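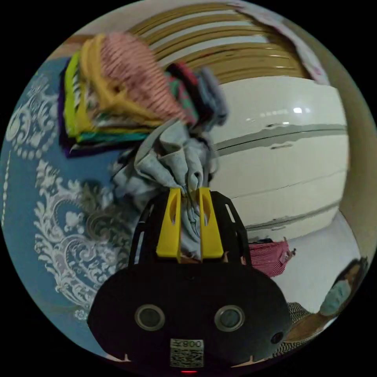
Pale blue-grey cloth in the yellow fingers, folded stack behind it. Hilholm site visit, bedroom two.

Visit report: Hilholm home-care depot and the Dundetti folding program

I went out to Hilholm in September because our branch had been told, in a glossy four-page brochure, that the new handling tools would "give time back to carers". I've been in home care long enough to have had time given back to me before. Last time it was a phone app for the rosters, and I still do my rosters twice.

For anyone who hasn't followed this, Karent is the home-care provider and Dundetti is the technology firm it has signed with. Dundetti wants a robot that can do the household side of a care visit, beginning with laundry: sorting, folding and putting away. To get there it needs a great many recordings of people doing those jobs, and Karent has people who do those jobs. So some of the Hilholm carers now spend part of their week folding with a gripper instead of with their fingers. The visit was open to delegates from other branches. There were sandwiches, and a lanyard I was asked to hand back.

We started at half past nine in the training room with a presentation. I won't go through the slides. The figure they kept returning to was 870, the number of recordings the depot made last month, and it was up there in very large type. I asked how many of those were any use. The answer was 494. The rest had been thrown out, mostly for dropped items or for a hand in the wrong place. I don't blame them for that, it's early days, but I'd have liked the smaller number on the slide as well. Someone was paid to fold all of it, or ought to have been, and I'll come back to the pay.

The house

After the talk we went across to the house, which Karent rents for training. It's furnished the way a client's place would be, and I'll give them credit for that. I'd expected a bench under bright lights. The laundry work is done in the bedrooms, with the clothes stacked on the bed next to wardrobes that have plainly seen some life, and anybody who does this job would know the room straight away. The bedspread was blue with white scrollwork and I'm fairly sure my mum had its cousin.

The tool is heavier in the look than in the hand. You've got a black body, two bright yellow fingers on top that pinch together, and two round lens-like openings side by side in the body. You hold it and do the job through it. I had a go at a tea towel and a cardigan. The tea towel was fine. The cardigan took me so long that a delegate from another branch started checking her phone, and I couldn't get the sleeve to lie flat no matter which end I started from.

That's the first thing I'd want people back home to understand. A carer who can fold a basket while chatting to a client about the cricket can't do it at that pace with a gripper. You lose the feel of the cloth. You don't smooth with your palm, you tug at a corner, let go, look at it, and tug at the next one. The trainer told us the slowness was good for the data. Could be, but I noticed it was the carers who were being slow and the trainer who was calling it good.

Soft things are the worst. A pinch at the wrong spot on something light and the whole piece bunches up around the fingers, and then you have to decide whether to shake it out or put it down and start over. Starting over means a new recording. One carer told me at morning tea that she dreams about fitted sheets. She laughed when she said it. Fitted sheets, by the way, aren't in the program, and when I asked whether they would be I was told they were "on the roadmap".

Jeans, which are supposed to be the easy ones

Denim holds its shape, so jeans come early in the training list. Even so, what I saw took a good deal of fuss. A pair of jeans is long, and a gripper only has the one place to pinch. The folder can keep hold of the waistband with a bare hand while the tool takes its part further along, and that's allowed at this stage. Which raised an obvious question in our group: if the bare hand is doing half the thinking, what is the machine going to do when there's no bare hand? The Dundetti people said the hand work is recorded too, in a sense, because the lenses see it. I wrote down "in a sense" and underlined it.

I'll be fair. The folded stack on the bed was a tidy stack. The ribbed knit on top sat square, the layers underneath were even enough, and I wouldn't have been ashamed to leave it in a client's bedroom. The people doing this are good at their work. My quarrel is with what the work is being turned into.
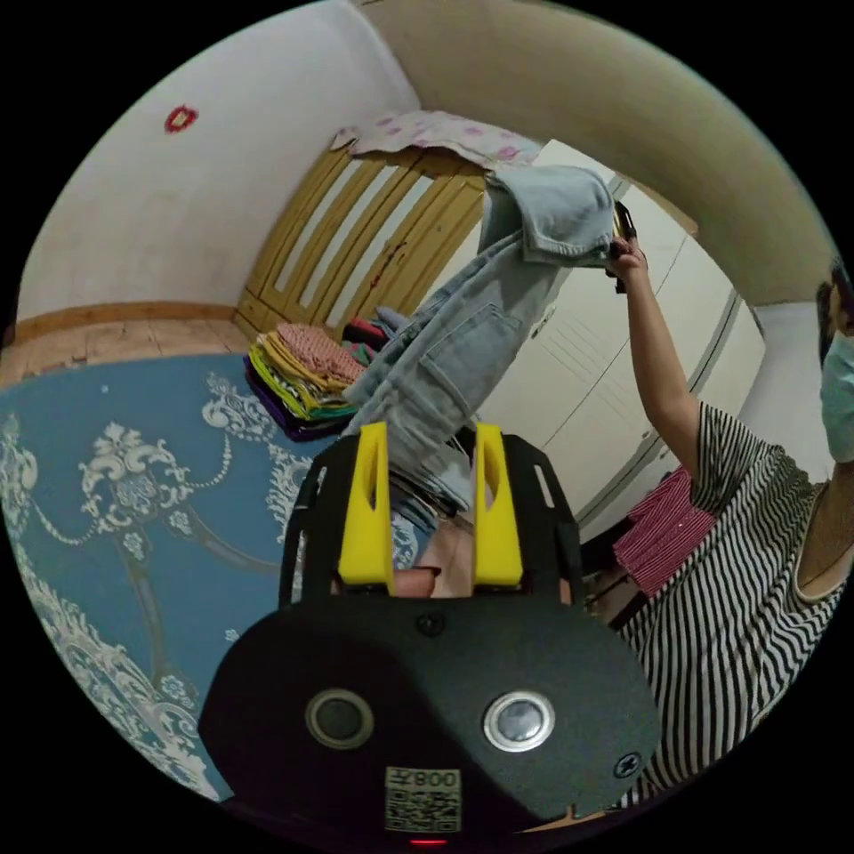
What changes for the staff

Here is what we were told by management, and then what we were told by the people with the tools, and they didn't line up.

Management said that recording shifts are voluntary, that they're a nice break from driving, and that they count as ordinary hours. All three are true on paper. But a carer on a recording shift isn't doing visits, and at Hilholm the travel allowance is tied to visits. So a day in the house pays less than a day on the road for anyone with a spread-out run. The carers raised this in the first week. The answer so far is that it's being looked at.

Then there's the target. The aim is 50 usable recordings per person per shift. Usable, mind you. Spoiled ones don't count towards it, and you find out which were spoiled the next morning, from someone at Dundetti who has never had to get a doona cover back on with a client still half in the bed. Two carers said they'd stopped attempting the awkward garments late in the shift and stuck to tea towels and pillowcases. I would too. I'd also wonder what sort of robot you get from that, and I said so, and there was a bit of a silence.

Wrists came up more than once. Squeezing a grip all morning is a different strain from folding, and the depot's risk assessment was the old one for laundry handling with a new date on the front. I asked for a copy. I haven't received it at the time of writing.

The one clear improvement I heard about was from a carer with a bad back who can't do transfers any more. Recording shifts have kept her in work on her old grade when she'd otherwise have been moved to the phones. That matters, and I don't want it left out because it spoils my mood.

Whose time

The brochure's claim is that once the robot folds, the carer will have those minutes for the client. I asked whether the visit length would stay the same in the contract. Nobody from Karent would say yes. One manager said that visit lengths are set by assessed need, and if the laundry need is met by other means the assessment would "reflect that". I read it back to her to make sure I had it right, and she nodded.

So a half-hour visit with laundry in it could become a shorter visit with no laundry in it. For plenty of our clients the folding is when the talking happens. You're standing at the end of the bed with your hands busy, they're in the chair, and that's when you hear about the fall they didn't report. I tried to explain this to a young fellow from Dundetti and he was perfectly pleasant about it and typed something into his laptop.

We did see one machine running without a person holding it, at the Baumgart workshop down the road, where the arms are put together. It folded a hand towel. It then folded the same hand towel again. I asked for a shirt and was told shirts were for the next open day.

What I'm asking our branch to do

No recording shifts here until the travel allowance is settled in writing.

A proper assessment of grip strain, done by someone who has held the tool for a full morning.

Rejected recordings to count as work done, and to be shown to the carer with the reason.

Visit lengths to be protected in the contract before any machine goes into a client's home.

I've put the brochure and my notes in the tray in the staff room. The next visit is open to two delegates from our branch, and if you go, ask about the fitted sheets.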